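# Workshop tips: sharing the bench with the arms

These are notes from our chair repair and refurbishing shop, where two robot arms now do part of the work that used to be all hand tools. Dondow put them in last September. Most of what follows came out of the first few months, and some of it is still being argued over at break. Use what fits your own shop.

## Before the shift

- Clear the reach area first thing, before you hang up your coat if you have to. The arm will stop if it bumps a stray drill, but then it has to be homed again and you lose the first part of the morning.
- Walk the floor tape. If it has lifted at a corner, replace the whole strip. Patches peel.
- Wipe the wrist camera with a dry lens cloth. Shop rags leave lint and a film of oil, and the arm starts missing screw heads that anyone could see.
- Read the handover sheet. The night person writes down which jobs were skipped, and those are yours.

## Dividing the work

The arms are good at the dull part: finding fasteners, backing them out, driving them in to the same torque all day. One of them will go through 300 screws and the last is as tight as the first. My wrist was never that even after lunch.

People still do the sorting, the fabric, anything stripped or rusted, and anything that squeaks. A squeak takes an ear and some leaning. We tried giving the arm a squeak routine from Trindeo and took it off again after two weeks.

What changed most is the order of the day. We used to take one chair from start to finish. Now we stage them in batches, so there is more lifting early on and more looking later. If your back complains, ask for the roller table. It's there to be used.

## Dark parts and small screws

1. Light from the side. A lamp straight overhead puts glare on glossy caps and leaves the undersides in shadow.
2. Keep a pale surface behind black parts. A plain white panel works fine, and you will see the edges better too.
3. Put loose hardware in a colored bin. Black screws on a black mat are gone for good.
4. Check the socket heads for packed dirt and pick it out with a scribe. A bit that isn't fully seated will round the head.
5. Look at the underside of every pivot. There is often one more screw there than you think. 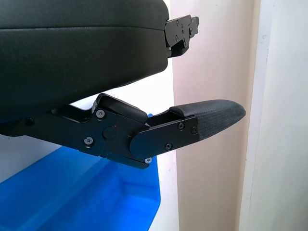 Armrests deserve the extra minute. Support the pad with one hand when the last screw comes out, or it drops and takes a chip out of itself. When putting one back, start every screw by hand for a couple of turns, then let the tool finish. Crossed threads in a metal plate cost more time than anything else on our sheet.

## Keeping your hand in

Do at least one chair a week entirely by hand. The Wirkitz keys are in the top drawer - put them back in size order. New people should do their first batch that way, before they learn the screen. When the arm quits on a job, you need to know what it was trying to do.

Stop for 90 seconds after any alarm before you reach in. Read the message, write it down, then clear it.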